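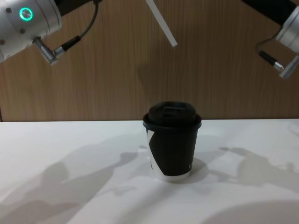
4 min read

I gave up takeaway coffee in January, mostly to see where the money went. I had been buying one on the way to work and often another after lunch, and I'd never added it up. When I finally went through last year's bank statements it came to a bit over $2,000. That was more than my car insurance and rego together.

The first fortnight was dull. I had a headache for three days, then I bought a cheap plunger and a bag of beans from the grocer in Nastthorpe, who grinds them for you if you ask before the lunch rush. The plunger makes two mugs. I drink one at home and the other goes in a steel flask that used to be my dad's and still smells faintly of soup.

What I missed was the walk. Bellis, the café near the station, is a seven-minute detour through the park, and without it I was getting to my desk early and starting work early for no extra pay. So I kept the walk and skipped the shop. Halldóra Eskildsen from accounts comes along some mornings. She still buys hers, a flat white with one sugar, and I wait outside with the flask.

A few things I got wrong. I bought a kilo of beans at once because it was cheaper, and the last third tasted like cardboard. Now I buy 200 grams at a time. I also tried cold brew in the fridge, which took up a whole shelf and leaked on the lettuce. I won't be doing that again.

I set some rules partway through. Coffee when travelling is allowed. Coffee when someone has asked to meet for coffee is allowed. Coffee because it's raining and I feel sorry for myself is not, although I broke that one in the winter when the bus from Erkamwood didn't turn up.

Beans, filters for the office and the exceptions have cost $362 so far. I've moved $1,000 into the savings account and it's going towards a new fence along the back, where the old palings have rotted at the bottom. The quote came last week. I still have to ask the neighbours which side they want the rails on.

Contact | © Heikki Heiskanen | Back to top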